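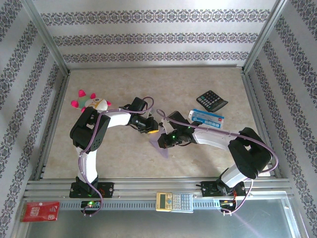 Slide 1. The table with the lavender piece, the calculator and the plush toy.

Good afternoon. My talk is about folding paper, and mostly about the table where the paper is folded. I have 14 slides and I will try to leave time at the end. If I speak too fast, please raise your hand. (Pause. Drink water.)

I say first what I mean by "a table for paper". In Bullgate we had one big desk for everything: post, lunch, gift wrapping, the accounts. Morven Ritchie wanted a separate place for thin sheets, and in October she got it. My talk is what I learned there.

First point: the surface. Thin paper shows every unevenness that is under it. Before I start, I pass my palm over the whole table, slowly, in one direction. A small scrap under the sheet will make a mark when you press the fold, and the mark stays.

Also the color. A pale sheet on a beige table with marble pattern is not easy to see at the edges. I prefer lavender to plain white for this. Szu-yu Siu prefers a dark table. We did not agree yet. 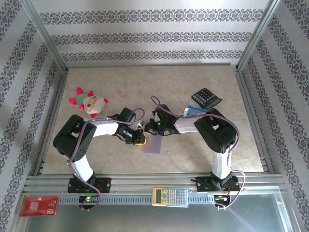 Slide 5. Sheet in the middle, other things toward the back.

Second point: what else may stay on the table. My rule is that the front half belongs to the sheet. The calculator can live at the back on the right, I need it for dividing the lengths. The toy may also stay. People ask me about the toy each time. It has a face, it is cheerful, and it does not disturb the paper, so I have nothing against it.

(Here ask the audience: who has a toy on the desk? Wait for hands.)

Small packets are more difficult. They are light and they travel. Derek Wragg once folded a whole sheet with a packet of labels inside. We found it at Fotalden, when the customer opened it.

Third point: the curl. A sheet that was kept in a roll wants to go back to the roll. Do not fight with it by pressing hard.
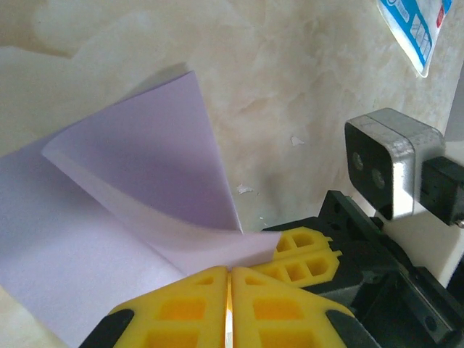

You lift the corner, let it bend over in a wide soft curve, and only then you bring it down. The curve must be wide. If it is narrow, you get a sharp crease in the place where you did not want it, and with thin paper there is no second try.

Traian Husar teaches this with 3 words: lift, wait, lay. I use the same words with beginners. The "wait" is the one they forget.

(If time is short, skip slides 9 and 10, the Breathnach boxes.)

Fourth point: how to hold it upright. 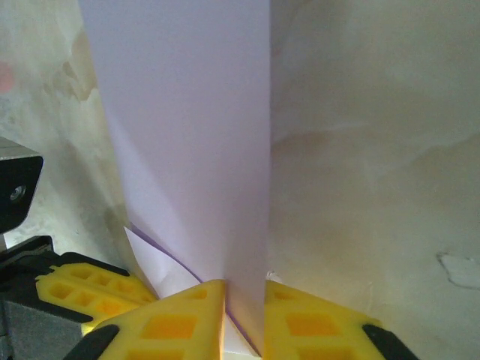 Pinch low and pinch flat. When the sheet stands, its own weight pulls on the crease, and a loose corner will go out to the side. Leave it until the main fold is straight, then take care of the corner.

Slide 13: thanks to Elsie Blackburn for correcting my English. Questions.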